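Endbridge Residents' Forum
Facilities and Shared Rooms > Laundry
Topic: Selection of programs on the front-loading washer
10 January 2024

Claser_Housing_Desk wrote:
Residents are asked to note that the laundry room remains open on the usual terms. The office has received several inquiries concerning the length of the standard cotton program and the condition of towels at the end of it. Please post experiences in this topic so that they may be considered together. Requests for repair should still be sent by the ordinary form, as posts in this forum are not treated as repair requests.

tan_2894 wrote:
I wish to record that the cotton program at its full length is excessive for lightly used bedding. I have washed sheets on the short program for the whole of the winter and have found no difference in the result. I would ask that the notice on the wall be amended. At present it directs all residents to the long program for bedding, whatever its condition.

Fomik wrote:
With respect to the previous poster, I do not agree. The short program is intended for small loads. A full set of bedding for two persons fills the drum, and the detergent is not rinsed out in the time allowed. My daughter has sensitive skin and we noticed the difference within two washes. The notice should stand as written.

tan_2894 wrote:
I did not propose a full drum. I wash one set at a time and leave a hand's width of space at the top – the same advice that appears in the residents' handbook. If the load is too large, the remedy is a smaller load.

Fomik wrote:
A smaller load means two bookings. On the upper floors we are already waiting for a free hour in the evenings.

stairwell_C wrote:
May I ask a more basic question. I moved in this January and am not yet certain which settings are chosen with the dial and which on the display. The labels are very small and I do not read small print well. Is there a copy in larger type?
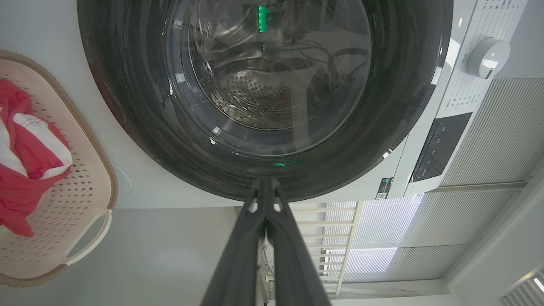

Venla Heinonen
Laundry coordinator, Endbridge

In reply to stairwell_C: the program is chosen with the round white dial, and the printed labels beside it give the names. Temperature and spin speed are then set at the dark display beneath the labels. I accept that the print is difficult to read, and I will place a sheet in large type on the inside of the laundry room door. It will list the programs in the same order as the dial.

On the matter of bedding, the notice was written when most residents washed several sets together. I am prepared to add a line permitting the short program for a single, lightly used set. The long program would remain the recommendation for towels and for full loads.

Residents are also reminded of the following:
Please take laundry baskets home after use.
Please wipe the door glass and leave the door ajar when the wash is finished.
Please do not exceed the marked line when adding detergent.

stairwell_C wrote:
Thank you, that is clear. A large-type sheet would be of considerable help to me and, I believe, to my neighbor.

k_landing80 wrote:
I support the amended wording. I would add that towels come out stiff whichever program is selected, and in my view this is the result of too much detergent. I reduced the quantity by about half and the stiffness has gone.

Fomik wrote:
I can accept a line limited to a single set, provided the words "single set" are actually printed. My objection to the short program for full loads stands.

tan_2894 wrote:
The proposed wording is acceptable to me. I would still prefer that towels be left to the judgment of the resident.

Venla Heinonen wrote:
Both comments are noted. The words "single set" will be included. The recommendation for towels will be kept for the present, and residents who wish to comment on it may do so in this topic until the end of the month.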